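From the back step

Well, the long weekend came and went and I still haven't finished the quilt, so if you're one of the people who asked me at the market, the answer is no, and please stop asking (kidding, keep asking, it's the only thing that gets me back to the machine).

What I want to talk about this time is marmalade. I know, I know. Half of you skip straight to the notices when I start on about citrus, but it's been such a good winter for it and I can't help myself. The Seville tree behind the old packing shed at Pluretcombe has gone absolutely mad, and Yvonne Tindall has been leaving bags of fruit on people's verandahs like some sort of orange fairy. I came home last Tuesday and couldn't get my own front door open for them.

If you've never made it, Sevilles are the knobbly, sour ones full of pips that you'd never eat out of your hand. The pips are where the pectin lives, or a good whack of it anyway, so don't chuck them! Tie them up in a square of muslin with the leftover pith and let the bundle soak overnight with the sliced peel. By morning the water goes a bit slippery and cloudy, and that's exactly what you're after.

My mum always cut her peel thick as matchsticks and I've gone the other way. Mine's fine, nearly see-through, and it takes forever. I put the radio on, sit down with the good knife and just give the evening over to it. Tadhg Foley reckons I'm bonkers and that he gets the same result out of a food processor. I've tried his, and it's a perfectly nice spread, but I'm not calling it marmalade. 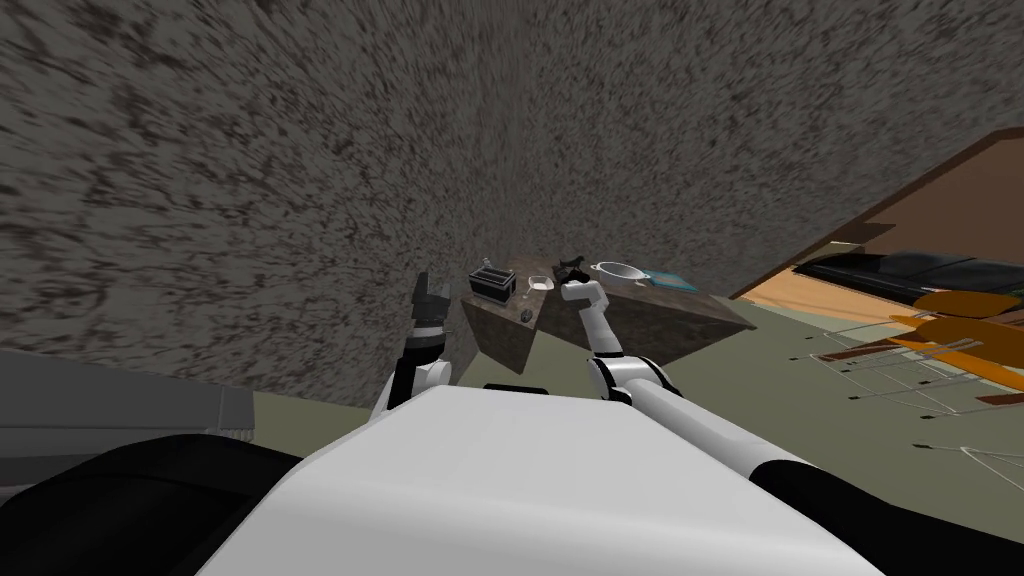 Anyway, the quantities. I do 2 kilos of fruit to 4 litres of water, and I know plenty of recipes go heavier on the sugar than mine does. I start with a bit under twice the weight of the fruit and taste as I go, bearing in mind that if you cut it right back it won't set properly and won't keep as long either. Simmer the peel until you can squash a piece between your finger and thumb with no fight in it at all. This is the step people rush. Once the sugar goes in, the peel stops softening, so if it's chewy then, it'll be chewy in October when you open the last jar and wonder what you did wrong.

Squeeze the muslin bag out as hard as you can stand once it's cool enough to handle. Disgusting job. It comes out like wallpaper paste and gets up your sleeves, and you want every bit of it in the pot.

Then sugar in, stir over a low flame until you can't feel any grit on the bottom, and up to a rolling boil. I use my grandmother's preserving pan, which has a dent in one side from the time my uncle used it as a helmet, but any wide, heavy pot will do. Wide is the important bit. A tall, skinny stockpot takes an age to reach setting point and by then you've cooked all the brightness out of it. I did a batch like that the year we moved house and it tasted like burnt toffee with bits in. We ate it, mind you.

For testing, I'm still a cold saucer person. Put a few in the freezer before you start, dribble a bit on, wait a minute, give it a push. If it wrinkles, you're done. Yvonne has a thermometer and swears by it, and her jars have taken the ribbon at the Fitzgerald show more than once, so you may want to listen to her over me. She also adds a splash of whisky right at the end, off the heat, and I'd be lying if I said it wasn't better than mine.

Let it stand a good quarter of an hour before you ladle it into the jars. I skipped that the first few years and had all my peel floating at the top and plain jelly underneath. 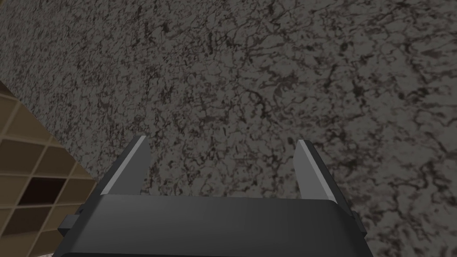 Jars, now. I ended up with 21 out of the last lot, a mix of old honey jars and those squat ones the olives come in. Wash them in hot soapy water, rinse, and dry them in a low oven so they're still warm when the marmalade goes in. Please use decent lids! The olive ones hang on to their smell no matter what you do to them, so I buy new lids from the hardware place in Stinitz, where they keep them at the back with the fly strips. If you're going that way, grab extra, as they only seem to order them in when someone makes a fuss.

A few of you wanted to know what to do with it besides toast. I brush it over a ham. I put a big spoonful in the bottom of a steamed pudding. My neighbour stirs it through her carrot cake, and Tadhg melts his down with soy sauce and garlic and puts it on chicken wings, which I was very snooty about until I ate nine of them at his place. There's also a bread and butter pudding I'll write out properly for next time, as long as I can find the card. It's in the tin with the buttons, I think.

The swap table is on again at the Kavent hall, same as last winter. Bring a jar, take a jar. Put the month on the label and say if there's grog in it, please, after what happened with the Sunday school scones. Lemons, limes and cumquats are all welcome, and so is chutney if you've got too much. If you'd like a bag of Sevilles, leave a note in Yvonne's letterbox with your address and be prepared for more than you asked for.

I've got one last bowl of fruit soaking tonight, so that's tomorrow sorted. The quilt can wait until Sunday.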